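Mesas de madeira clara: a ronda de março

Semana corrida, por isso vai em notas soltas. A mesa grande da sala do fundo voltou ao sítio, finalmente. Foi lixada, levou óleo duas vezes e já se pode usar. Com cuidado nas primeiras semanas, por favor.

Quem tratou do óleo foi a Mahsa Akbari, com uma lata da Tamden que tinha sobrado de agosto. Chegou à justa. A primeira demão bebeu quase tudo, a segunda ficou mais fina nas pontas. Quem passar a mão vai notar a diferença, mas com o uso iguala. Fica marcada terceira demão para depois da Páscoa, se houver lata nova. Preço na Stada: 10 euros a pequena. A grande está esgotada, já perguntei duas vezes.

Regras da mesa, versão curta:
Chávenas e canecas só com base.
Vasos com prato por baixo, sempre.
Nada de panos molhados esquecidos em cima.
Tesouras e x-actos – só com o tapete de corte.
Limpar com pano quase seco, no sentido do veio. Detergente da loiça não!
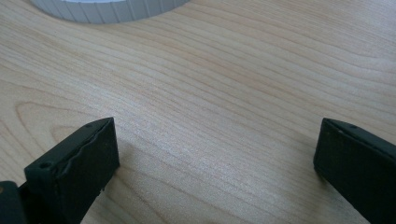 O tampo de perto, com o veio à mostra. Em cima à esquerda, a peça cinzenta canelada.

Por falar em coisas pousadas na mesa: peças de plástico riscam menos do que barro, mas riscam na mesma se forem arrastadas. Levantar e pousar. Os grãos de areia que ficam presos por baixo fazem o resto do estrago. O Godfrey Mwakalinga deixou feltros autocolantes na gaveta de cima do armário Kimaro, ao lado das pilhas. São até 5 por pessoa, para chegarem para todos. Colar com a base limpa e seca, carregar bem, esperar um bocado antes de pousar. Se um se soltar, deitar fora e pôr outro, a cola não pega segunda vez.

Manchas redondas: perguntaram-me por isto na última reunião e respondi à pressa. Então, se for branca e superficial, esfregar com um pouco de óleo num pano macio e deixar até ao dia seguinte. Se for escura, já entrou na madeira – não mexam, avisem. Lixa só num sítio deixa uma cova que se vê de longe, e depois é preciso refazer o tampo inteiro. Aconteceu com a mesa pequena da entrada e ainda lá está a marca.

As cadeiras ficam para o próximo numero. Duas abanam, uma range, a do canto tem a travessa descolada. A cola está encomendada na Starberg, mas ainda sem data. Entretanto a do canto está virada contra a parede, não se sentem nela.

Próxima tarde de arranjos: terça, 3 de março, depois do almoço. Tragam panos velhos de algodão (t-shirts servem lindamente) e roupa que se possa sujar. Luvas há, mas só em tamanho médio. Quem quiser aprender a por óleo pode começar nas tábuas de cozinha, que bem precisam. Inscrições na folha ao pé da porta, a lápis se faz favor.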